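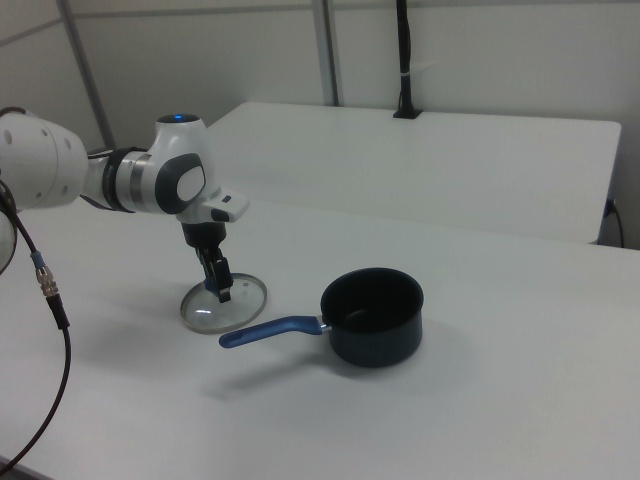 A glass pot lid, held by the knob.

My mother owned one good saucepan and she guarded it like a passport. I own eleven, which my husband says is ten too many, and until last June I couldn't cook a decent pan of rice in any of them.

Rice was the thing I bluffed. I'd boil it in far too much water, drain it in a sieve and hope the curry was wet enough to hide what I'd done. Then I signed up for an evening class above the Mizuno tea shop, mostly to get out of the house, and Setsuko Aoki watched me lift the lid for a peek four minutes in. She put it straight back on. "Leave it," she said, and went off to look at somebody else's carrots.

So that was lesson one! Wash the rice until you're bored (I give it five changes of water), let it soak for half an hour, then into the pan with a bit more water than rice. Bring it up to a boil, turn it right down, twelve minutes. Heat off, and ten more minutes with the lid still on. I used to skip that last bit every single time, and it's where all the fluffiness was hiding.

Takumi Kudo, who shared my hob and was miles better than me, swore by a folded tea towel under the lid while the rice rests. I've tried it both ways and I'm a towel person now – just tuck the corners up well away from the flame, please, I've lost one already.

I did have a wobble in the autumn and nearly bought a rice cooker. The Ornadex one I fancied had 173 reviews and a little song it plays when it's done. Lovely thing. But where would it live? The worktop already has the toaster, the bread bin and my son's tomato seedlings on it, and I've grown fond of standing there with the timer and a cup of tea, not peeking.

Leftovers go in the fridge as soon as they've cooled, and by next lunchtime they're egg fried rice with whatever spring onions need using up.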